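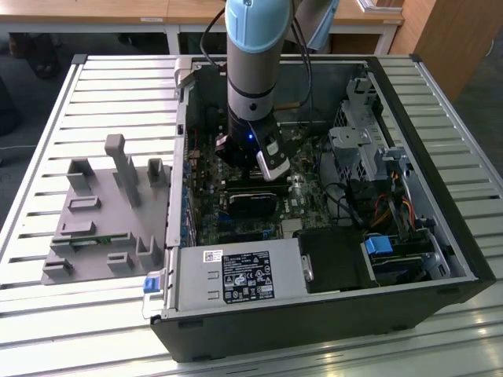
The arm over an open desktop tower at the Koltitz cell, with the grey fixture plate beside it.

Koltitz dismantling cell back in service after gripper overhaul

Nustness has returned its computer dismantling cell at Koltitz to service following an overhaul of the gripper and a full reset of the arm's taught positions. The cell removes processors and memory from desktop machines before the cases go for metal recovery.

The work was brought forward after the gripper began to close off-centre. Kaan Toprak, who maintains the cell, traced the fault to wear in a finger pivot. The pivot was replaced, all gripper screws were checked for torque, and the finger tips were aligned again with a gauge block.

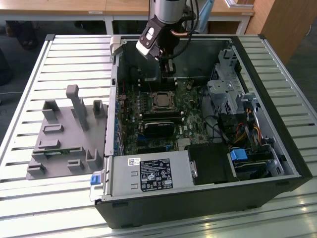
Cable routing was the second item on the job sheet. A cable that is too short pulls on the wrist at full rotation, and one that is too long can catch on a drive cage. The black cable now leaves the wrist on the right and loops clear of it, with the arm able to reach into the case from above. Toprak ran the wrist through its full travel 20 times at reduced speed before approving the new length.

Positions were then taught again in order, starting with the fixture and finishing at the processor socket. Speed was held at 25 per cent during teaching and raised to 80 per cent for the trial runs.
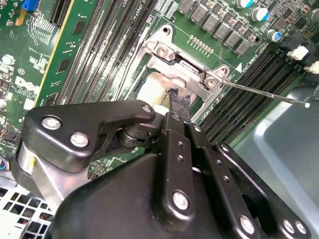
The socket remains the slowest part of the cycle. The program approaches it in short steps and stops if the force reading passes its limit, at which point the operator must clear the fault by hand. Fadime Uysal, who wrote the program, said the limit had been lowered for the restart and would be reviewed in October.

"We would sooner have a few extra stops than a bent board," she said.

The maintenance plan has also changed. Finger pivots will be inspected every 100 hours of running, and taught positions will be checked against the fixture at the start of each shift. The same plan will be applied to the sister cell at Riihimäki. A spare gripper is to be kept at the Flondham store.
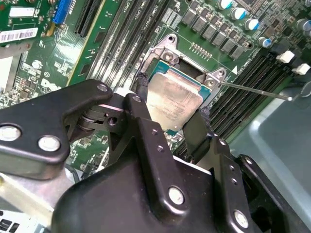 Gripper at the processor socket, with the dark foam pad against one corner of the chip.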